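Gorkolen pressing board, the big one: four months on

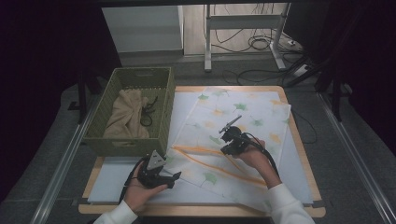
Viorica Ciobanu wrote in under my last post to say a folded towel does the same job for nothing, and that she'd made curtains for a whole house that way. Fair enough, Viorica! I used a towel for years too, and if you only sew now and then I'd stick with it.

But I do love a big flat board. Mine came from Rahimi in September, in a pale blue-grey that shows every bit of fluff (get the lint roller out), and it lives on the table more or less full time now. The best thing about it is the room. You can spread out a decent length of cotton – the ginkgo print is my current favourite, all little green and mustard leaves on white – and still have somewhere to lay your long thin strips without them sliding off onto the carpet.

Grumbles? It's heavy to shift on your own, and there's no handle or hanging hole, so storing it means shoving it behind the wardrobe. The corners have gone a bit soft as well. I wrote to Gorkolen asking whether you can buy a spare cover and got a nice reply saying no, which seems daft to me.

I keep my odds and ends in an olive woven basket next to it, and I'd say get one of those whatever board you end up with. Mine's always got a scrunched-up bit of beige cloth in it.

Would I buy it again? Yes, though I'd wait for a sale.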